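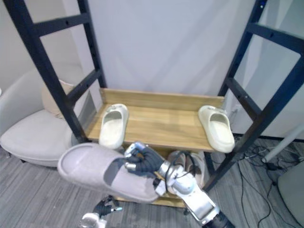
I have now read three books on decluttering, all lent to me by people who didn't want them back, and I still can't find the part where anyone proves it works. The latest is the Wadunel method, which my sister-in-law Rochelle swears by. You hold each thing you own and ask it what it's for. A big lavender-grey slide, the sort with one wide strap and a thick sole, is for going to the bins in. I knew that before I picked up the book. According to Wadunel I should then ask whether I would "choose it again today", and I don't know, it's a sandal, nobody's asking me to marry it.

My problem with all this is the before and after. Every one of these books has a woman in chapter one (it's always a woman) who got rid of two thirds of her belongings and then slept better, changed jobs and lost a stone. You never hear from her three years on. I would like to. I'd like to know if she has had to buy another sieve.

I did try it properly, for the record. The book says 34 minutes a day, which is such an odd number that I assume it's meant to sound scientific. There's a note at the back saying it was tested on "over 1000 homes" but not who tested it, or which homes, or what would have counted as failing. I emailed the publisher in early November and got a discount code.

First I did the kitchen drawer. I threw out two keys that didn't fit anything, and a week later found the window lock one of them was for. The book doesn't have a chapter on that. Then I did the airing cupboard and made a bag of towels, and Rochelle said the animal rescue would love them, and the animal rescue said they had enough towels until spring, thank you. They've been in the boot of the car since. I'm told the boot doesn't count.

Shoes get a whole chapter to themselves. The claim is that people wear 20 per cent of their shoes for most of the year, and I'm ready to believe it, but I can't see what follows. I wear my wellies perhaps four days in a wet month and I would be very sorry not to have them on those days. Same with funeral shoes. The method says anything you've not worn in a season should go, which is fine advice if you live somewhere with one season.

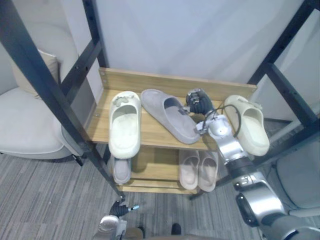
Top shelf, three slides, one with a charm on its strap.

Sioned Jarman, who I used to work with, paid for the full thing with a consultant. He came for a morning with labels. She says he was very nice and that he put all her cookery books on a high shelf by colour, and she can't reach them or find them, so she gets takeaways. I asked if she felt lighter. She said she felt poorer.

What I will say for Wadunel is that the bit about having one place for a thing is right. It was right when my nan said it too, and she didn't charge. If scissors live in one drawer you know where the scissors are. I've done this with the scissors, the tape, the spare bulbs and the post, and I do spend less time swearing in the hall. But that's putting things away. It's a different activity from throwing them out, and the books slide from one to the other as if you couldn't do the first without the second.

They also go very quiet about what you buy afterwards. The Pugh storage range is "recommended" on six separate pages and there is a Pugh advert inside the back cover. So I'm to get rid of my old boxes, which cost nothing, and buy new boxes to keep less in. I'm not saying it's a racket. I am saying I'd want to see the accounts. 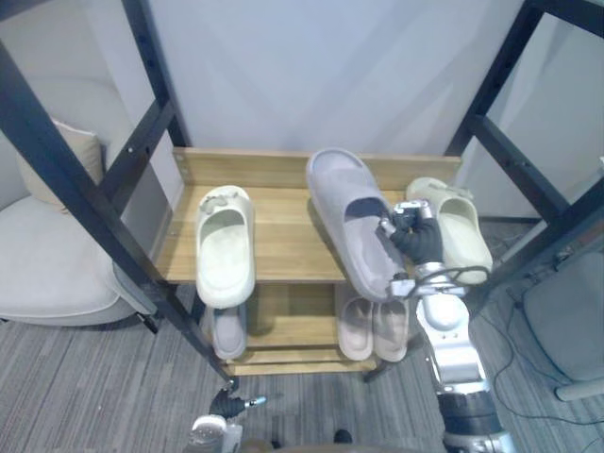 Six slides, two shelves.

Edvin next door takes the opposite view to everyone and keeps the lot. His garage is full to the roof. Last winter our gate hinge went and he walked in there and came out with a hinge, the right size, and the screws, in less time than it took me to find my coat. No one has written a book about Edvin.

I've got as far as chapter nine, "Sentimental Paper", and I've stopped for now. I opened the box of my dad's letters, read two of them and put the lid back on. They can stay on the landing. Rochelle rang last night to ask how I was getting on and I told her I'd cleared one item for good, which will be true as soon as I've given her the book back.

Posted 13/11/2019 in House, Grumbles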